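Projects > Student Reports > Pundari Folding Course
8 min read

3.2 Recording sessions

Data for the folding task were recorded by students in the second half of the Pundari course, working at home in pairs or alone. Each student signed out a set of Mulligan hand-held grippers and kept it for 21 days. The task was the same for all of them: start with one garment on a bed, fold it, and leave it lying flat. We asked for short recordings, no longer than 30 seconds each, and for the bedding to be left as it normally was. In total the class turned in 600 recordings, of which 79 were set aside before training, mostly for missing tracking data.

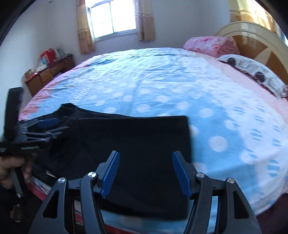
Figure 3. A folding session in a bedroom, viewed from one of the two grippers.

Garment outlines were marked by hand on one still from each recording. Two students marked every still separately, and a third settled the cases where they did not agree. Patterned bedding was less trouble than we had planned for when the cloth was dark and plain. In Figure 3 the black garment stands out clearly against the light blue sheet with its white dots, and its straight top edge and long right side were easy to trace. The left part is narrower and more crumpled, and the markers placed the outline there less evenly. Dark cloth brought a different problem - the grippers are black too, and wherever an arm crossed the garment the outline had to be guessed from the edge on either side of it. We added a second label, "hidden edge", for these stretches and left them out of the error score.

The marked stills were then used to train the outline model in Zorken, the software the class already knew from the spring project. Training was run once with the hidden edges included and once without. Section 3.3 gives the settings for both runs, and the results by garment color are in Section 4.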